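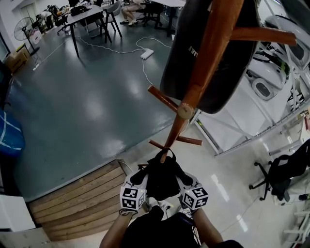
3. 데이터 수집

그림 2. 수집자 시점 카메라에 기록된 의자 조작 장면. 뒤집힌 나무 의자의 다리 끝을 핸드헬드 그리퍼로 물고 있다. 좌우 손가락에 흑백 패턴의 마커 큐브가 달려 있다.

3.1 수집 장치와 환경

본 연구의 시연 데이터는 로봇을 직접 원격 조종하지 않고, 사람이 손에 쥐는 그리퍼를 사용하여 수집하였다. 장치는 Drillik이라 부르며, 두 손가락의 개폐 폭과 자세를 마커 큐브의 검출 결과로부터 계산한다. 큐브의 각 면에는 서로 다른 패턴을 인쇄하여, 한 면이 가려지더라도 다른 면이 보이면 자세를 추정할 수 있도록 하였다. 두 큐브가 모두 검출되지 않은 구간은 앞뒤 프레임으로 보간하되, 20프레임을 넘으면 해당 시연을 분할하였다.

수집은 별도의 촬영 부스를 두지 않고 Grellon 연구동의 실험실에서 진행하였다. 그림 2에서와 같이 바닥은 회녹색 에폭시 구역과 광택이 있는 흰색 타일 구역으로 나뉘며, 에폭시 면에는 천장 조명이 반사된다. 책상과 사무용 의자, 바닥의 멀티탭과 케이블도 치우지 않았다. 배경을 정리한 상태에서만 학습한 초기 모델은 책상 다리와 의자 다리를 자주 혼동하였고, 이후의 수집에서는 주변 물체를 그대로 두는 것을 원칙으로 하였다.

3.2 의자 조작 과제

의자 과제는 전체 과제 가운데 물체의 크기가 가장 크다. 수집자는 의자를 기울이거나 뒤집은 뒤 다리 한 곳을 잡고, 지정된 방향으로 돌려 다시 내려놓는다. 잡는 위치는 다리 끝, 다리 중간, 가로대의 세 종류로 구분하여 기록하였다. 그림 2는 다리 끝을 잡은 경우에 해당한다. 이 자세에서는 짙은 회색 좌판이 시야의 오른쪽 위를 크게 차지하므로, 좌판 너머의 배경 정보는 위치 추정에 쓰기 어렵다. 다리와 가로대가 둥근 형태여서 파지점의 방향도 한 장의 영상만으로는 모호한 경우가 있었다. 이를 보완하기 위해 잡기 직전 2초의 영상을 입력에 포함하였다.

수집한 시연은 모두 620건이다. 이 중 마커 검출이 장시간 끊기거나, 의자가 수집자의 몸에 기대어 그리퍼에 걸리는 하중을 구분할 수 없는 123건을 제외하였다. 남은 497건을 학습과 검증에 사용하였으며, 같은 수집자의 연속된 시연이 양쪽에 나뉘어 들어가지 않도록 하였다.

3.3 주석

각 시연에는 접근, 파지, 회전, 내려놓기의 네 단계를 표시하였다. 단계 경계는 손가락 폭의 변화로 먼저 자동 추출하고, Căpraru 도구에서 사람이 확인하여 수정하였다. 파지와 회전의 경계는 주석자 사이의 차이가 가장 컸다. 의자를 잡는 동안 이미 조금씩 기울이는 수집자가 많았기 때문이다. 이에 따라 손가락 폭이 일정해진 첫 프레임을 회전의 시작으로 정하고, 앞서 표시한 시연에도 같은 기준을 소급하여 적용하였다.

두 팔뚝과 옷이 화면 아래쪽에 들어오는 영상이 많으나 별도로 가리지 않았다. 로봇에서 실행할 때는 이 영역에 사람의 팔이 나타나지 않으므로, 학습 시 화면 하단을 무작위로 잘라내는 증강을 적용하였다. 증강의 범위와 그 영향은 5절의 Wastari 실험에서 다룬다.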